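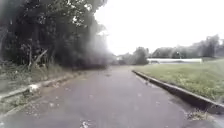
Section 4. Teaching a route by remote control

With this section you teach the Trokent carrier to drive a path outdoors. You drive the route yourself with the hand controller, and the carrier records what the front camera sees together with your steering and speed. Later it uses these recordings to drive the same route alone. Teaching by pushing the carrier by hand is in Section 3, and it is only for indoor use.

Please read the whole section one time before you start. The order of the steps is important, especially in 4.2.

4.1 Before you go out

1. Charge the carrier and the hand controller fully. The controller does not show a warning until its battery is very low.

2. Walk the route on foot. Look at the edges of the path and at everything lying on it. Leaves, twigs and paper are permitted if the wheels can pass over them safely. Branches, stones and bottles must be taken away.

3. Decide where the route starts and where it ends. Both points must be on a straight part of the path, with free ground in front of the carrier.

4. Clean the camera window with the dry cloth from the accessory bag. Do not use spray. If a grey, soft patch stays in the picture on the controller after cleaning, check the inner side of the window also (see Section 9, Moisture).

5. Set the camera angle to position 3. In this position the camera looks forward over the path and no part of the carrier should be in view. If you see the bumper or the cable at the bottom of the picture, the angle is too low.

Caution: The carrier may be taught on damp asphalt. It may not be taught in standing water, on ice or on snow. In January and other cold months, check the shaded parts of the path by foot first, also when the open parts are dry.

4.2 Recording the first drive

1. Put the carrier at the start point, in the middle of the path, looking along it.

2. Switch on the carrier and wait until the lamp is steady green. Then switch on the controller. If you do it in the other order, the two will not find each other and you must begin again.

3. On the controller choose Teach, then New route. Give the route a number. Our test route at Gindmont has the number 2583, and you will see this number in the screens of this manual. Do not use it for your own route.

4. Check the live picture. You should see the path going away from you, with the left and the right edge both visible. On a path with kerbs, both kerbs should run from the lower part of the picture towards the middle. If one kerb is missing, turn the carrier a little and look again.

5. Press and hold the record button until you hear the tone.

6. Drive forward slowly. Keep your thumb quiet on the stick. Small, fast corrections are recorded like everything else, and the carrier will repeat them.

7. Walk behind the carrier or at its side, never in front. The camera should not see you, your shadow or your feet.

8. At the end point, stop fully, wait for the carrier to stand still, and press the record button again. The display shows Saved.

Note: If a person or a dog comes onto the path, stop the carrier and let them pass. Do not drive around them. Press Pause, and when the path is free, press Pause again to continue. The waiting time is not used for learning.

4.3 Edges, and how to drive near them

The carrier learns the border of the path mostly from your driving. For this reason, the distance you keep to the edge is more important than your speed.

Kerb with a clear face. A kerb with a dark side and a lighter top, like the one on the lawn side in the picture at the start of this section, is easy for the camera. Keep your normal distance.

Low or covered kerb. On the wood side of the same path the kerb is low and in places covered by plants. Such an edge can be lost in the picture. Keep more distance here, and keep the same distance in every drive.

Tall grass. Grass which leans over the edge moves in the wind. Do not touch it with the carrier during teaching. If you do, the carrier can learn that it is allowed to drive into it.

Wet patches. Dark patches on the asphalt can look to the camera like holes or shadows. Drive straight over a thin wet patch, without slowing down. If you go around it, the carrier will later go around every dark patch, also when there is no reason. Where water has really collected at the kerb, stay in the middle of the path.

Litter on the kerb. White paper or plastic on a kerb is very bright in the picture. Remove it if you can reach it. If it stays, the carrier may take it as a landmark and become unsure on the day it is gone.

4.4 Repeating the drive

One drive is not sufficient. Record the same route 4 times at least, all in the same direction. The return direction is a new route and must have its own number.

Try to have different light. A white, covered sky gives soft pictures with weak shadows, and it is the best weather for the first drive. For the other drives choose also sun, morning and evening. Very bright sky can wash out the trees in the distance. This is acceptable, the carrier looks mainly at the ground.

Between drives, do not change the camera angle. If somebody has changed it, delete the route and record all drives again.

4.5 Checking and deleting a recording

1. Choose Teach, then My routes, then the route number.

2. Play the recording on the controller. Look for places where an edge goes out of view.

3. To remove one bad drive, mark it and press Delete. The other drives stay.

If the display shows message 2315, the drives are too different from each other. The usual cause is that one drive was started from another point. Delete this drive and record it again.

The first drive without your hand on the stick is explained in Section 5. Keep the controller switched on and the red stop button free during it.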